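Small towel thread, for everyone who asked how I keep the linen shelf from collapsing on me every February.

I buy little ones now, the soft fluffy kind, in colors I can tell apart from across the room. Pink is faces, green is hands, blue is the kitchen, and beige is whatever's left over (mostly the dog, if I'm telling the truth).

My first set came from Fallia, 65 washes in and still going. Yes, I keep a tally inside the closet door -- let me have my hobbies!

Folding is where I slow down. I lay each one on a bare table, pull the corners square and smooth it with the flat of my hand before I even think about the first fold. Fluffy edges love to curl under, so go around them twice.

Pink towels, folded and not so folded:
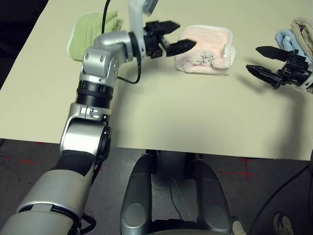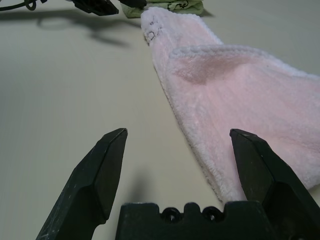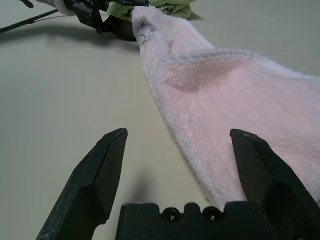
Anyway, stacks of four at most on my shelf, fold facing out, and the newest wash goes on the bottom so they all get a turn. Somebody asked about fabric softener and I skip it, it makes mine slide around. Next up is washcloths, once I've had my coffee and found the other half of them.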